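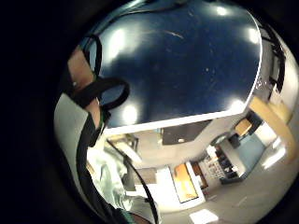

A bigger stove will only make you open the windows, according to the installer in Tivcombe, and after one winter with the old one I had to agree. It was rated to heat a house twice the size of ours. We ran it low to keep from roasting, and running it low is what blackened the glass and gummed up the flue.

November 2021
Posted by the author
3 min read

So in August we ordered a smaller one. I looked at two makes, Vundus and Caron. The Caron was nicer to look at and had a wider window, but it needed more clearance on the left side than we have between the hearth and the bookcase. The Vundus fit. I measured the alcove at 147 centimeters across, then did it again at the back, where the wall bows in a little.

It's a pellet stove, so there is a hopper to fill and a fan to listen to. The fan was my main worry. On the low setting I can hear it during a quiet movie and not otherwise. On high it sounds like a range hood. We rarely use high.

The pellets come from Jullport. I bought 96 bags, stacked them in the garage on pallets, and put a tarp over the side nearest the door. A bag lasts us most of a day when it's cold and closer to 2 days when it isn't.
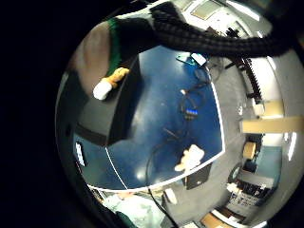

The thermostat took some getting used to. I started out with it at 72 because that's where we kept the furnace, and the living room was too warm by dinner while the back bedroom was still chilly. Now I set it lower and leave the hall door open. A small fan on the floor at the end of the hall, pointed toward the stove, helped more than turning up the heat did. It pushes the cool air along the floor and the warm air comes back over the top.

Cleaning is a daily thing. I shut it down in the morning, let it cool, scrape the burn pot and wipe the glass with a damp paper towel. The ash pan goes out once a week, into a metal can with a lid. The manual also wants the vent pipe brushed out, and I haven't gotten to that yet.

One thing I would do differently is the outlet. The stove needs power, and ours is plugged in behind the bookcase where I can't reach it without moving books. I'm going to have one put in on the other wall before spring.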